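I've been going to Cowie Rovers home games long enough to have sat on the old timber bench seats, and I still can't tell you what the club's colours mean. Someone once told me the green was for the river flats and someone else said it was the only jersey the shop had in bulk. I like both stories. What I don't like, and what I've been banging on about to anyone who'll stand still since July, is the plan to pack the whole club up and shift it to Rarnik.

Let me get the boring bit out of the way. Rarnik is forty minutes down the highway if you don't get stuck behind a truck. It has a new ground with proper lights, a car park you could land a plane in, and change rooms where (I'm told) the hot water lasts past the third player. Our ground at Cowie has none of that. It has a slope at the southern end that visiting goalkeepers complain about every single year, and a clubhouse roof that drips on the honour board. Fine! I'm not blind. If you put the two grounds side by side on a sheet of paper, Rarnik wins before you've finished your coffee.

But a football club isn't much use to anybody on a sheet of paper. Our average home crowd last season was 232. I know that sounds tiny, and the owners say it as though they're reading out a diagnosis. Cowie had 3,070 people in it at the last count we were given, and that includes babies and the folks up at the nursing home. Work it out for yourself. Go and find me a big city club that gets that share of its neighbours through the gate on a wet afternoon with the wind coming straight off the paddocks.

The company that owns us now is called Plalletti, and they bought in when the old board ran out of money. I was grateful at the time, and I want to be fair about that. They paid the back wages. They fixed the mower. They put Patirine on the front of the shirts, and I've never met a person who could tell me what Patirine makes, but their cheques clear and the logo is smaller than the last one. So I'm not going to pretend they're villains. They bought a football club the way you'd buy a shed, though, and now they've worked out they would like the shed to be somewhere else.

Their argument is growth. Rarnik has new estates going up, young families, kids who need a team. I believe all of that. I'd love those kids to have a team! They should start one and give it a name, pick some awful colours, lose every game for three years and have a marvellous time. Then they should come up here and play us on the slope. That's how a league gets bigger. Taking ours away and handing it to them leaves you with exactly the same number of clubs you had before, plus one empty ground.

I put this to Catherine MacRitchie over the fence at half-time a few weeks back. She played for the women's side for years and she's far more sensible than I am. She thinks I'm being sentimental. Her point was that clubs have always moved, that the Rovers themselves were two different clubs that merged before either of us was born, and that the supporters of both probably stood at a fence and grumbled. She's right about that. I went home cross, had a think while I was doing the dishes, and decided she's right about the history and wrong about the move. A merger down the road left people walking to the same game by a different street. Rarnik leaves them driving on a highway at night, and plenty of our regulars don't drive at night anymore, or don't drive full stop.

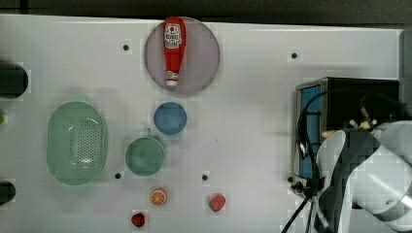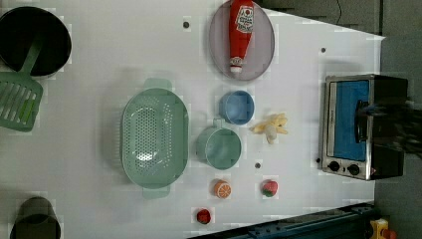
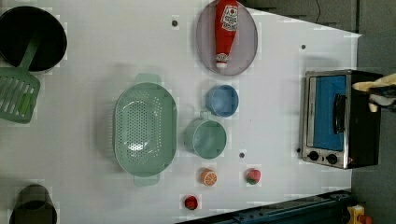
## The bus idea

Whenever I raise the driving, somebody brings up the bus. Plalletti have offered a supporters' bus for the first season. One bus, leaving from outside the bakery, home games only.

I've got no complaint about buses as such. I've had some very good afternoons on buses. But read the offer again: first season. What happens in the second? I asked that at the public meeting and got a long reply with the word "review" in it. I've been around long enough to know what happens to things under review. The bus will have fewer people on it by spring, and that'll be the reason given for stopping it, and by then the goalposts at Cowie will be sold.

And a bus has a timetable, and following a little club doesn't. Half of what I love about it happens outside the ninety minutes. You wander down early to see if the pitch is playable. You stay late arguing about the offside. You duck home to check on the dog and come back for the last twenty minutes, and the gate doesn't charge you twice, as they know perfectly well you've been. None of that survives being driven home at a quarter past five.

## What I'd do

It's easy to whinge, so I'll put something on the table.

First, the lease on our ground has 7 years left to run. Use them. There's no landlord pushing us out and no developer at the gate. All the hurry is coming from one direction, and I'd like to hear a proper explanation of it.

Second, let season ticket holders vote. Make it binding. If they choose Rarnik, I'll be miserable, I'll say so loudly, and then I'll shut up. I doubt they'd choose it, and I suspect Plalletti doubt it too, given how fast the meeting moved on when the question came up.

Third, play 3 games a season down there if the crowd is really waiting. Call them home games, sell the sausages, see who turns up. If the ground's packed, I'll admit I had the place wrong. If it's us lot off the bus and a man walking his greyhound, we'll have learned that for the price of a bit of petrol.

People keep telling me it's only the regional league and I ought to save my energy. I don't follow that at all. The big clubs have lawyers and television money and a hundred thousand people ready to sign a petition. We've got a leaky roof and a raffle. Surely the small ones are where a bit of noise from the fence might still get heard.

Anyway, the next meeting is at seven in the clubhouse. Bring a jumper, and don't sit under the honour board.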